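Small toys multiply at night. I have no proof, but we went to bed with a shoebox of them and woke up to a floor you couldn't cross barefoot. What follows is the way we sort them at our house, and it takes 15 minutes if you don't stop to play.

## 1. Get one bin and a clear table

Pick a shallow, open bin with no lid. Lids are where good intentions go to die — ours from Divton spent March under the couch. A bright color helps, as you'll be able to tell your kid "the blue one" from another room.

Put the bin on a table at one end, with bare space beside it. Never sort on the floor. You will kneel on something.

## 2. Cars first

Start with anything that has wheels. Cars are easy to spot and easy to pick up, and you'll feel competent for a while.

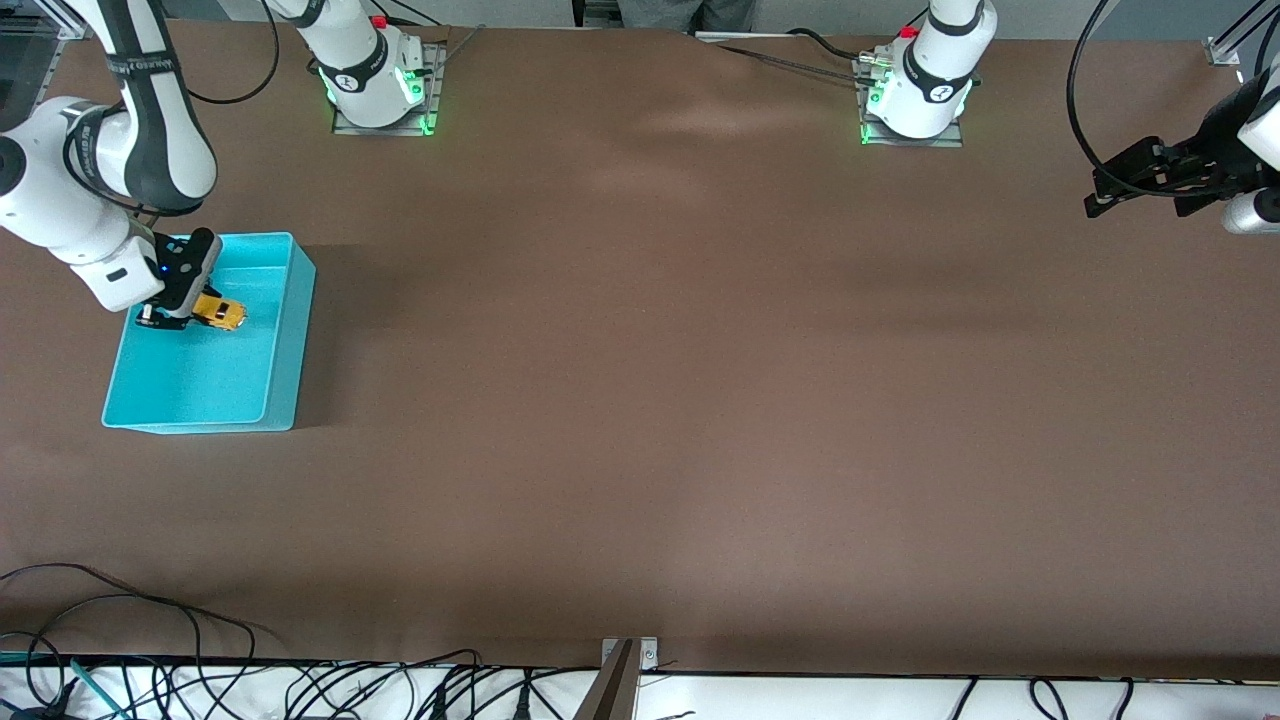
Set each one down, don't toss it. Tossing chips the paint and tells every child in earshot that a game has started. Line them up along one wall and fill toward the middle.

## 3. Know when to stop

One layer. If you can't see the bottom between the cars, get a second bin or have a difficult conversation.

Before you refill a bin, empty it all the way and wipe the corners. Crumbs collect there, along with a substance I've decided not to look into.

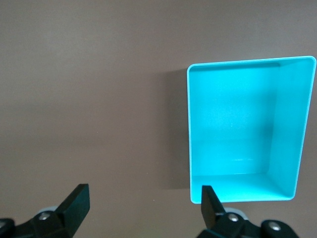
*Iolanda Portela*

## 4. Put it back where they can reach it

Low shelf, front edge. Anything higher and you've just given yourself a job.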